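Home | About | News | Visits | Publications | Contact

Visit to the Teoh Surface Works, 29 July 2021

Members of the Bustel Design Council were received at the Teoh works by Hernán Bedoya, head of production. The tour covered the pattern archive, which holds 1,861 printed designs for tabletops and wall panels, and the cutting hall. Discussion then turned to color matching between batches. The Council thanks its hosts. A second visit is planned for January.

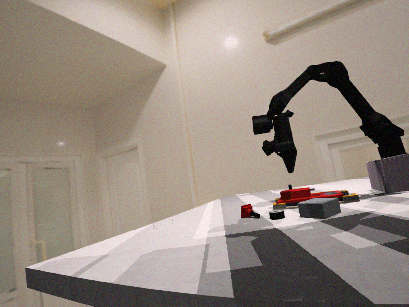
Rendering: tabletop with angular pattern in white, grays and charcoal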